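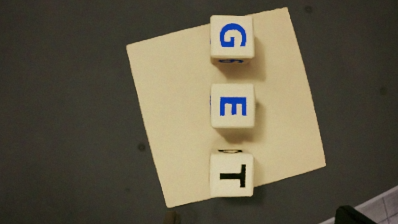

Setting up the letter cube task in simulation, before you run it on the arm

These notes carry on from the page about printing and wiring the arm. By now you should have a working gripper with two fingers, a camera on the wrist, and the Umell controller board answering on the serial port. If the board doesn't answer, go back and sort that out first. Nothing on this page will fix it.

The task is to pick up toy letter cubes and set them down in a line to make a short word. We run it in simulation first at the workshop, mainly to save the fingers. Leobardo Mendoza snapped two pairs of printed ones in February by driving them into the bench, and the second pair went while he was showing me how the first had broken.

What you need

The arm description file from the last page
The Brendel simulator, installed and opening without errors
A cube model with rounded corners
Face textures for the letters and numbers
Callipers

Measure the gripper

Open the gripper fully on the real arm and measure between the inside faces of the fingers. Ours opens to 66 mm. Type that into the gripper section of the description file. Close the gripper until the fingers touch and check that the simulator also shows them touching. If they pass through each other, the joint limit is wrong, and you should change the limit. Leave the finger model alone.

Next, measure from the fingertips up to the camera lens, with the gripper pointing straight down. Ours is 122 mm. Write yours on a bit of tape and stick it to the arm. You will want it again when you change the camera mount, which everybody does sooner or later.

Make the cubes

Use one cube model for all of them and change only the textures. Put a character on the side faces as well as the top. I left the sides blank on my first go and the letter reader did very well until it met a real cube, where it picked up a squashed letter from the side and called it something else.

Mix the colours. Blue and black letters are a good start, with a red number or two on other blocks. Keep the cube body off-white and round the corners a little. A perfectly sharp cube catches on the fingers in a way a real one does not.

Place them

Lay a thin beige sheet on a dark surface and put three cubes in a line across it. Turn the sheet slightly so that its edges don't run parallel with the view from the camera. Let the end cubes hang over the edge of the sheet. The finder has to cope with a cube that is half on pale and half on dark, and it is best to know early if it can't.

Turn the letters on their sides too. If the reader only knows upright letters you will be straightening cubes by hand all evening.

Set the random seed to a fixed number while you are testing. I use 3916. Change it once everything works, and expect some things to stop working. 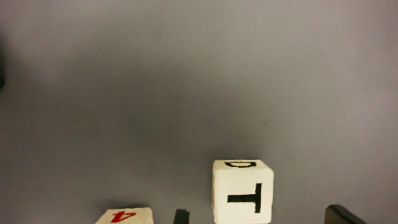
Reading time for this section: 2 minutes

The low pass

Swap the dark surface for a plain grey tabletop and bring the gripper down towards a single cube, with a second block off to one side. Stop with the cube in the space between the two fingers and look at the wrist view before you close anything.

Check the gap on each side. If the cube sits closer to one finger than the other, the nearer finger will push it along the table before the far one touches. A small push is fine. A larger one will twist the cube, and it will go down crooked at the far end. Correct this by moving the wrist sideways, then look again.

Check the neighbouring block as well. The finger on that side has to clear it on the way down and on the way up. The Holmgren planner does not treat loose blocks as obstacles unless you tick the option, and it is off by default in the version we have.

At this height the camera sees two faces of the cube, often with different letters on them. With a D on the top and a T on the front, you want D. The top is only a thin strip from here and the front is large and clear, so the reader will choose T if you let it. Read the letter from higher up, store it, and ignore anything the reader says during the low pass.

Closing and lifting

Close at a slow speed until the motor current rises, then hold. Lift straight up. Do not turn the wrist until the bottom of the cube is higher than the top of its neighbours.

If the cube slides out, raise the friction on the finger pads in small steps. Don't set it to the maximum. Ours are faced with Grillard rubber strip, which is good but not that good, and a grip that only works at full friction will drop things on the bench.

Run the whole word through until it works ten times in a row with the fixed seed, then ten more with a new one. Save the description file under a new name before you copy it across to the arm, and keep the first real run at quarter speed with a hand on the stop switch.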